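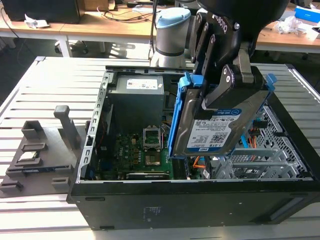
Keep the old one going

7 December 2019

My kettle has an app. I did not ask for this. I went into the big shop at Hallby wanting a thing that boils water, and the only kettle under £50 that didn't look like a hospital jug was one that wanted my email address. It has been updated 3 times since February. It still boils water, slightly slower than the one before it.

The one before it lasted 16 years and died of a switch. I know it was the switch, as I took the base apart on the draining board with a butter knife. A new switch would have cost less than a sandwich, but the firm that made it had stopped selling parts, and a very polite person on the phone at Achterberg offered me ten per cent off a toaster.

I am told that I am being sentimental. My neighbours in Gritport replace things the way other people change the sheets, and they seem happy enough. When their washing machine started making a noise they had a new one by teatime, and the old one sat in the front garden for a fortnight with its door open, collecting leaves. I looked at it every morning on the way to the bus. It was probably a coin in the pump. It is nearly always a coin in the pump.

What bothers me is the screws. Somebody sat in an office and chose a screw with a head shaped like a small flower, so that I couldn't undo it. Somebody else chose glue. These are grown adults with mortgages, and they went home that evening and presumably told their families they had had a good day.

The usual answer is that things are cheaper now, and they are. A computer that would once have meant a loan can be had for £300. Fine. But cheap to buy and cheap to own are different sums, and the second one is never printed on the box. I would like it printed on the box. Next to the picture of the smiling family, perhaps, in the same size type: can be opened, parts sold for so many years, takes an ordinary screwdriver.

There is a repair shop in Darken, up the hill past the chapel, that will look at anything with a plug. The queue goes out of the door on wet mornings, and most of us in it are holding something worth less than the parking. I took the kettle base. They had a switch in a drawer.

The app has since written to ask if everything is all right.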